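Fikcombe Shared Workshop – Gallery: the bin picking build
Posted Tuesday, March 23, 2021
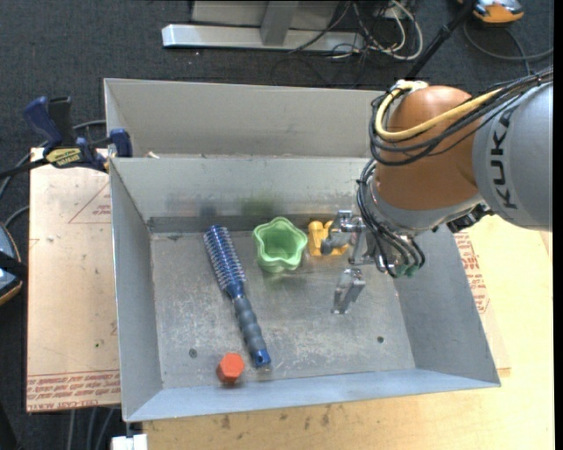 The KUKA arm over the front bin, with the hairbrush, the green cup and the yellow-orange piece to choose from.

This page covers the picking cell that has been going together at the back of the workshop since February. The idea is simple enough: two metal bins side by side, one arm, and a mixed lot of household things to be moved from one bin to the other and back again. Abdelghani Ramadan is doing the wiring and the software. Helge Solheim is looking after the bins, the bench and the air supply.

Notes on the parts in view

The bins. Grey sheet metal with sloping sides. We tried plastic crates first and they slid about too much. The metal floor picks up scratches, and the shine gave the first version of the vision software trouble – it kept finding things on the walls. You can see the green of the cup showing up on the back wall. Abdelghani now masks the walls out before looking for anything.

The clamp. One bar clamp at the left corner where the bins meet. Helge wants proper brackets and has drawn some up. Until they are cut, please leave the clamp where it is. If it gets knocked, the whole position has to be taught again, and that takes 40 minutes.

The gripper. Two metal fingers, worked by air. It copes well with anything that has a flat side. The brush is harder. Picked up by the handle it tends to swing, so the program now goes for the bristle end first.

The cables. Looped round the orange joint and back over the arm. The first routing was too short and pulled tight whenever the wrist turned. The present one has slack to spare, but it still needs tidying.

The acrylic. The sheets by the bins are still in their film. They are for side guards, to be cut once the Derkivel saw is back in use. Please don't borrow them.

Where it has got to

Last week's best run was 35 picks out of 40, working from one bin only. Most of the misses were cups lying on their side. The next job is a run of 70 using both bins, and after that the brackets and guards.

Anyone from the Fliltdale group who would like to help with the cutting should speak to Helge.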